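Ticket 1517: Offline recipe labels printing in the wrong order
Product: Cantero (label module)
Opened by: Ruoxi Ye
Assigned to: Rongrong Xiong
Status: Resolved, left open for comments

Opened by Ruoxi Ye, May 6, 2000

Hi all, first off, I love this program. I've moved my whole pantry index over from card drawers and I'm never going back. 3,300 entries and it still finds cardamom before I've finished typing it!

Now the trouble. When I print a sheet of labels sorted by name, the sheet comes out sorted by name for the first page and then goes its own way. Page one is perfect. Page two starts with things beginning in S, then jumps back to B, then there's a run of jams in no order I can make out. On screen the list is fine all the way down. It's only the paper.

Setup: Cantero with the Hudia print driver, Jarnska sheet-feed printer, 60 labels to a sheet. I've restarted everything. I've also tried a fresh copy of the index with only the spices in it and that printed properly, but it all fit on one page, so I'm not sure it proves anything.

Happy to send the index file if it helps. It's a big one.

Reply from Rongrong Xiong

Ruoxi, thanks for this, it's a lovely clear report and I'm a bit jealous of the pantry. Please do send the file. A few things to try while I wait for it:

Print pages 2 and 3 only, leaving out page 1. Tell me whether page 2 is still scrambled.

Go to Preferences, Printing, and see if "Sort by stored key" is ticked.

Do the same print with the plain text driver in place of Hudia. It'll look awful but we only care about the order.

Also, have you ever changed the name of an entry after you first saved it? Spelling fixes count.

Reply from Ruoxi Ye

File sent. It took two goes to attach.

Pages 2 and 3 on their own: now page 2 is perfect and page 3 is scrambled! So whichever page goes first is the good one. I did it again starting at page 4 and got the same thing. I found this very exciting and my family did not.

"Sort by stored key" is ticked. I don't remember ticking it.

Plain text driver: same wrong order, so Hudia is off the hook.

And yes, I've renamed loads. When I started I put the brand first for everything, and then in March I went through and changed most of them so the thing itself comes first. The flour was a whole evening.

Reply from Rongrong Xiong

Oh, that's a beauty. I think you've handed me the answer with the "whichever page goes first" test. The stored key is made when an entry is first saved and it isn't rebuilt when you rename. On screen the list sorts by the name you see. The printer routine does the same for the first page, then asks for "the next batch" and gets it by stored key, which in your case is still the old brand-first name.

So your jams are in order, just by whoever made them.

Before I get carried away, could you make one small test for me? Pick an entry where the brand and the product start with very different letters, note where it lands on page 2 or later, then untick "Sort by stored key" and print again. One entry I can follow all the way through is worth more to me than a pile of paper. 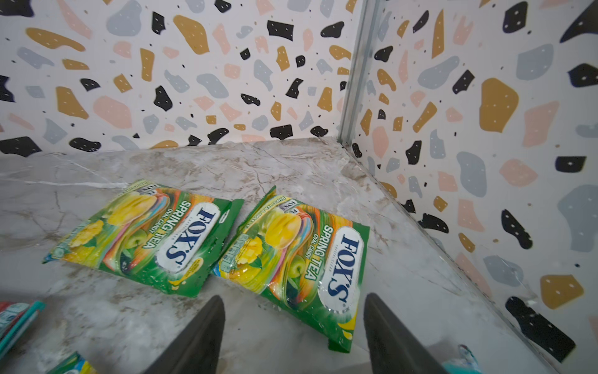 Reply from Ruoxi Ye

Test done, and I got properly into it. I unticked the box, printed the full index, then ticked it and printed again, and laid the two piles out down the hallway. For my one entry I used the lollies, as they had the oddest names of anything I'd moved over. The green bag says FOX'S in the oval and SPRING TEA beside it, with OVAL CANDY in smaller letters, and I'd first saved it as "Fox's Spring Tea" and later changed it to "Spring Tea oval candy". With the box ticked, the label prints in among the Fs, between fennel seed and fruit mince. With the box unticked it's in the Ss where it belongs, right before star anise. Fennel and fruit mince were never renamed, so they stayed put in both.

So you were right! But there's a catch. With the box unticked, printing is very slow after the first few pages. It pauses at the top of each sheet long enough for me to think it's died. It does get there.

Reply from Rongrong Xiong

Fantastic, that's exactly the sort of evidence I can take to the others. "Fennel never moved" is a great control, by the way.

The slowness makes sense. Without the stored key it sorts the entire index again at the top of every sheet. Fine for a small list, painful for yours.

Better fix for you, which keeps the box ticked and the speed up:

1. Back up the index. Please don't skip this one.
2. Close the label window, leave the main index open.
3. Tools, Maintenance, Rebuild keys. Choose "From current name".
4. Let it run. The bar sits near the end for a while, leave it be.
5. Tick "Sort by stored key" again and print.

If you use Trora to share the index with another computer, turn sharing off until step 4 is finished, or it may bring the old keys back in from the other side.

Reply from Ruoxi Ye

I do use Trora! Glad you said. Turned it off, made the backup, ran the rebuild, made a cup of tea, came back and it was finished.

Printed the whole lot. Every page in order, no pauses. Spring Tea is sitting in the Ss with the box ticked. I turned Trora back on and the laptop picked up the new keys without a fuss, and a print from there was fine too.

One tiny wish while I'm here: could renaming an entry rebuild its key by itself? Or even just a little note that says the key is out of date?

Reply from Rongrong Xiong

Wish logged, and I've put my own name under it. For now the page-one mismatch is down as a bug in the label module and the rename behaviour is down as a separate request. I'm marking this resolved but leaving it open, in case anyone else with a well-loved index runs into it.

If you're reading this with the same trouble: do the "start at page 2" test first. If the good page moves, it's the keys.

Reply from Ruoxi Ye

Thank you so much, this was great fun. I'm off to relabel the freezer. Does the Jarnska take the waterproof sheets, do you know, or do I need the other tray?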